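Hand-held gripper build: finger pads are fraying, replace or redesign?
Workshop Builds > Grippers and End Effectors

anca_h
Setport
I'm building a hand-held two-finger gripper at the shared shop in Setport. It has the same fingers and the same camera position as the arm we plan to put it on later, so whatever I record by hand should carry over. The fingers are the Dumitrescu pattern with a few changes to the mounting bracket. The trigger and linkage work. I recorded 213 short runs in February, mostly pick and place with small household stuff.

The pads are where I need help. They held up for the first 100 runs and then the edges started to go.
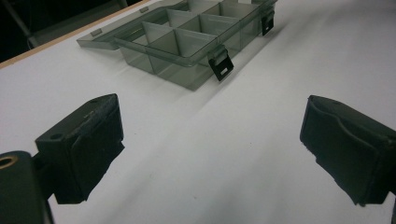
My next task is small parts in a divided organizer, and I would like to sort out the fingers before I start on it. The organizer has hinged latches on the front, and I want the gripper to open and close those too. Each latch has a rectangular slot in it, so in theory a thin fingertip could hook in there and pull. With these fingers there is no chance. The pads are wide and blocky, and the ragged lower edges hang down right where I want a clean tip.

Options I can see:

A) Strip the pads and put on the same material with fresh adhesive.
B) Change to a thinner pad and print a narrower tip.
C) Leave it alone and live with the fraying until the whole set is recorded.

I'd like to hear from people who have run pads past 600 cycles.

traianh
Option C. If you change the fingers now, the 213 runs you already have won't match the rest. A bit of ragged edge makes no difference to grip as long as the flat part of the pad is still stuck down. Is it?

anca_h
The left one is stuck down everywhere I can press. The right one lifts a little at the bottom.

stela_tudose
I disagree with Traian. Ragged edges matter with small parts. I had pads in worse shape than that and a loose strand would catch on whatever I was letting go of. The part came back up with the finger. You lose the run, and then you have to go through the recordings and decide which ones count.

Also, you say you want to do latches. That is a different finger. I would stop trying to do both with one tip.

traianh
One tip for everything is the point of the thing. If she swaps fingers for every task she might as well use tweezers.

stela_tudose
Two sets of fingers is not "every task."

brandusa_m
I make these for our shop and have gone through a lot of pad material. This is how I replace pads. It takes an evening, plus overnight for the glue.

1. Take the fingers off the bracket before you touch the pads. If you peel them in place you will bend something. Mark left and right on the back.

2. Peel the old pad from the tip end. Scrape what stays behind with a plastic scraper. Wipe with alcohol and let it dry.

3. Scuff the face of the finger with 600 grit. Don't go finer. I tried 1000 and the glue let go within a week.

4. Cut the new pad short so it stops before the edge of the finger on all sides. Most fraying I see starts where the pad overhangs and rubs on the table or on the side of a box. Round the corners with scissors.

5. Glue, clamp flat between two scraps of wood, leave overnight.

6. Before you record anything, do a reach check with the real object on the real table. Open the organizer, set the lid flat to the side, and go down into each compartment with the fingers open. Look at the camera view while you do it. The long divider down the middle is usually what you hit first, and the short cross dividers decide how far you can open. Leave something thin in one of the lower compartments, like the slim black piece in this one, and see if you can get a finger on each side of it.

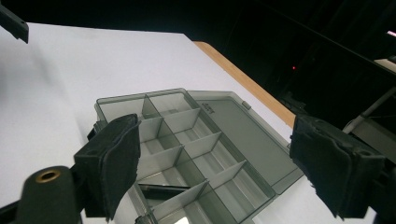 7. Write down which compartments you can reach and which you can't. If it is fewer than half, you need narrower fingers and no pad will fix that. If it is most of them, stay with what you have.

anca_h
Thanks, this is what I was after. Is there a reason you clamp with wood and not the gripper's own linkage? I was going to just close it on a spacer and leave it.

brandusa_m
The linkage doesn't close parallel on mine. It pinches harder at the tip and squeezes the glue out there. If yours is parallel, go ahead.

safta_g
Question about the bracket. You said you changed it. Is the brass-colored ring around the bolt hole an insert you pressed in, or did it come with the part? I have the older version and the hole has started to go oval.

anca_h
Pressed in. I warmed it with a soldering iron and pushed it flush, let it cool, then cleaned up the rim with a file. The hole was going oval on mine too. It hasn't moved after that.

safta_g
Good, I'll do the same.

traianh
Coming back to the matching problem. If you replace the pads with the same material and the same thickness, I have no objection. It's the narrower tip I would hold off on. Finish the sorting runs with the wide fingers, opening the latches by hand before each run. Then do the latches as a separate set.

stela_tudose
So two sets of fingers.

traianh
Two sets of recordings. But yes, fine.

anca_h
That is probably what I'll do. I did Brândușa's steps 1 to 5 on the right finger last night, with the pad cut short the way she says. Salwood had offcuts that worked for the clamp. The pad is flat and the bottom edge no longer lifts. Left finger tonight, then the reach check on Saturday when I can have the big table.

The one thing I'm unsure of is the phone holder. I use a Standeo clamp for the screen I watch while recording, and it droops if I move fast. Does anyone have a better one that fits on a handle?

brandusa_m
I gave up on the clamp and put the screen on the bench. You look down at the table anyway.

safta_g
Same - mine is on the bench, on a cheap tablet stand.

anca_h
OK, bench it is. I'll post the compartment list after Saturday.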